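Progress report: service arm project, simulation work and partner open day
Prepared by Ruairí Mulcahy for Semwal, September
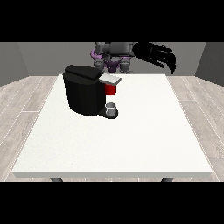 2 min read

Short one this month, I'm writing between the open day teardown and the handover call. Full numbers in the next one.

Open day at Arnley

Went ahead as planned, doors at 10 am. 28 visitors over the day, mostly from the partner firms plus a group from Sastport who stayed longer than they'd said. Two live slots, morning and afternoon, both on the simulated coffee task up on the big screen. Pod machine, cup already on the tray, one arm starting out over the open side of the table. Simple on purpose.

Morning slot: Eimear Nic Aodha drove. First run the arm stopped short of the pod holder and timed out. Second run reached it fine. Third was clean from start to finish and got a small round of applause, which was nice. Afternoon: Kanako Kinoshita took over, better pace, more time for questions. We should do it her way next time – talk first, run second.

Questions that came up more than once:
When will it be on real hardware. Told them what we told you in the spring plan, no change.
Does it cope if the machine is moved. Partly. Small shifts yes, turning the machine around no.
Why is the simulated room so plain. Faster to render, and we add clutter later in training.
Can they bring their own machine model in. Yes if they send us a usable file. Stanby wants to try this, see below.

Work done this period

Scene set is finished for the coffee task. 3000 simulated episodes recorded and checked, that closes milestone 2. Vlasta Machala redid the contact settings on the gripper fingers after they kept sliding off the lid. Much better now. Grasping the cup is still weaker than we'd like, the short shape doesn't leave the fingers much to hold and they tend to knock it before they close.

The red pod holder helped more than expected, the vision side picks it up very easily. Maybe too easily. Jozefína Vávra wants a batch with the colors changed so we know it isn't leaning on that alone. Agreed, starts next week.

Not done

Second arm policy. Not started, the open day ate the time. My call.
Write-up of the lighting tests. Half a draft exists, Eimear has it.
Safety paperwork for the Arnley lab bench is still with there facilities office. Chased twice.

Spending

On budget. Screen hire and lunch for the open day came out of the outreach line as agreed. Compute was under for the month but will go up with the color batch. No request to move money between lines at this point.

Next

Color batch, then retrain and compare.
Cup grasp – try a lower approach before touching the finger shape.
Call with Stanby on file formats, Kanako is setting it up.
Sastport asked for a repeat demo at thier site. I'd like to say yes but it's travel we didn't plan for. Need an answer from you on this one before the end of the month please.

Visitor feedback forms are being typed up, will send seperately.

RM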